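3.2 Seed counts and the "good year" problem

Figure 2. Two-arm station with a dark gray T-shirt on the work surface. 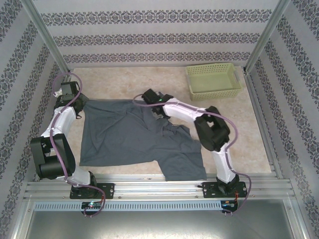
3.3 What the rain record can and cannot tell us

Most accounts of a big flower year in dry country begin with rain, and ours has to as well, but we are less sure of the link than earlier writers seem to be. The usual story is that a wet fall wakes the seed bank and a mild winter carries the seedlings through. It may well be true. The trouble is that years which fit the story get written up and years which do not are mostly forgotten, so the published record is a poor test of it.

The Jarkano basin is a fair place to look harder. Palacios and Arriaga kept 32 plots on the lower fan, each visited in February, and they logged bare years with the same care as full ones. Their plots run from the coarse gravel near the canyon mouth down to the fine silt at the edge of the playa. The rain gauge stands at Skokness camp, on the upper fan, and this is our first worry. Desert storms are narrow. A gauge at one end of a fan says little about what fell at the other, and Gallegos has already shown that neighboring washes in the same basin can run on different days.

Our second worry is the soil. On the silt plots, water stands and then the surface seals; on the gravel it drops out of reach of a small root within days. The same storm is therefore two different events for a seed, depending on where it lies. Pooling the plots, as was done in the first report, hides this. When we split them by soil, the gravel plots follow the gauge fairly well and the silt plots hardly follow it at all. We would not lean on the gravel result either. Several of those plots sit close together below the Baltow road cut, where runoff from the pavement adds water that the gauge never sees.

The third worry is how flowers were scored. One plot is listed with 978 open heads, nearly all of them desert gold, while the plot next to it, 40 meters down the slope, is listed only as "heavy." Ledesma (pers. comm.) believes the two looked much alike that afternoon. We have left both in the table but give the second no number, and readers who have seen it entered as 200 in later summaries should know that we could not find a source for that value in the field books.

Pagano has argued that soil temperature at first rain matters more than the total. We find this plausible and untested. The basin has no buried sensors, and air temperature from the Krūmiņa station, on the far side of the range, is a weak stand-in for conditions a finger's depth below the surface. Until there are probes on both soil types, through at least one poor year as well as a good one, we treat the temperature claim as a guess and do not use it in Section 4.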